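Posters for people who ride bikes: my talk notes

8 min read

Okay, so these are the notes I spoke from at the March print meetup, tidied up a bit since several of you asked. I've left in the places where I wandered off. If you were there you'll remember I also lost my clicker for a while, and that isn't in here.

Start with hello, thank Ginette Wong for getting me onto the program, and ask who in the room has ever bought a poster for a race they rode. (Wait for hands. Wait longer than feels comfortable.) Then ask who still has it on the wall.

My story. I draw posters for bike races, mostly small ones, and for the last few years the main one has been the Trurico, a two-day gravel race with far too much climbing in it. The first year I did their poster I got paid in entry fees, and I don't even like gravel. I said yes because the organizers let me draw whatever I wanted, and at that point in my life no client had ever said that to me.

What I drew was a mountain. Big mountain, tiny rider, huge sky. You have seen this poster. You've seen it for every race that has a hill in it! It sold to the people who rode and to pretty much no one else, and I was a bit sulky about it.

Year two I went and stood at the side of the road for an afternoon, at the bottom of the second climb, where there's a water tap and a wall. And riders would come around the corner, see the climb, and make a face. So that was the poster. The corner, the wall, the tap, and one rider looking up at something we can't see. No mountain anywhere in it.

(Pause here, show the sketch, then the final. Don't apologize for the sketch.)

We printed 801 of those. The odd one is because the printer ran a spare and I signed it and gave it to my mother, so I always count it. They went before the race did. People who'd never ridden it bought one, I think because everybody has stood at the bottom of something and made that face.

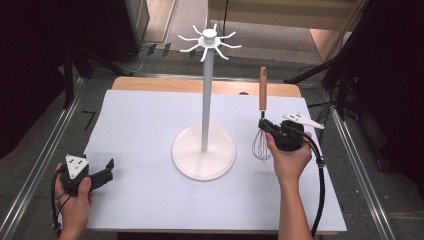

So that's the first thing I wanted to say tonight: go to the place, and go on a boring day if you can. Race day is all tents and banners and you can't see the road. The year I visited the Penner course in the off season I found a farm gate with an old tire hung on it, and that gate has paid my rent more than once.

Sizes. I know, I know, but this is the part I get the most email about.

I used to offer every size going. Small, medium, large, extra large, a postcard, a long skinny one for hallways. What happened is that people would write to ask which one I'd get, I'd say the medium, and they'd buy the medium. So now there are 3 print sizes and a card. The card is there for people who want to mail it to the friend who talked them into riding in the first place. I sell a surprising number of those, often with a rude message they want me to write on the back. I do write them.

Draw it big. Please. My early ones were made at the size I thought I'd sell, and then a shop asked for one large enough to go behind the counter and the line work turned into porridge. I had to redraw the entire thing over a long weekend with a cold. These days I work at double the largest print, and my computer complains, and I go make toast.

Paper. Get samples and live with them for a bit. Pin them up in the kitchen, where there's steam and sun and somebody brushing past with a bag. I went through a phase of loving a very shiny stock that looked wonderful in my studio and terrible opposite a window. Irina Moldovan, who frames most of my stuff, put up with it for a year before she told me she'd been talking customers out of it. Ask your framer things! They see what happens to your work after it leaves you, and mine had opinions she'd been saving up.

She also got me to leave a wider border. I'd been running the color right out to the edge, and the frame was eating the date. If there's a date on your poster, people care about that date more than they care about your drawing. Sorry, but they do. 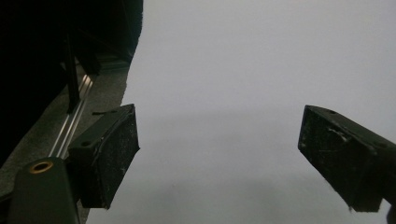
Which brings me to names and lettering. If the race has a logo, ask for the real file early, and ask twice. For the Virnesov night ride I was sent something pulled off a T-shirt, and I traced it, and I traced a crease. The crease is on the poster. One rider has since had it tattooed.

Keep the words few. Name, place, year. I fight with organizers about this every single time, as they'd like the distance, the climbing, the sponsors, and the web address. I'll put the climbing on if it's a number people brag about. For Trurico it's 2,912 meters and the riders say it the way you'd say your kid's name, so it went on, small, tucked in along the base of the wall.

Money, quickly. (Don't rush this. You rushed it in rehearsal.)

Agree on who owns the drawing before you draw it. I keep mine, and the race gets to use it for the year. Some say no to that and then I charge more, and nobody's been offended so far. Put it in an email, even when they're friends, even when they've just handed you a beer. I sell the prints myself through Flukby and the race takes a cut of anything sold up to race day, and after that it's mine. It took me a couple of years to ask for that, and when I did the answer was "oh, sure."

Shipping: buy stronger tubes than you think. I had a run of the cheap ones and spent a whole month writing sorry emails. Then I stood on a new one in my socks, in the shop, to see if it held. It held. I bought a box.

Last bit. Someone always asks whether you have to ride to draw this stuff. I ride badly and I'm glad I do, mostly for the hands. Get the hands wrong on the bars and you'll hear about it from every cyclist alive — they'll forgive a wobbly wheel, but the thumb has to be in the right place. If you don't ride, borrow a bike and lean it on a wall and get a friend to sit on it while you draw. Buy the friend lunch.

Then show the new one for this year. Don't explain it. Let them look, and take questions until they turn the lights off.

Comments

gravelgran: I have the wall and tap one in my hallway and my husband, who doesn't ride, thinks it's about waiting for a bus. Love it anyway.

Pete in the back row: You never said what stock you ended up with after the shiny one. Matte? I'm about to order and I'm dithering.

inkyfingers: The bit about double size made me go check my files. I am now redrawing a derailleur. Thanks a lot.

Ginette Wong: The clicker was in your coat. It's at my place, come and get it.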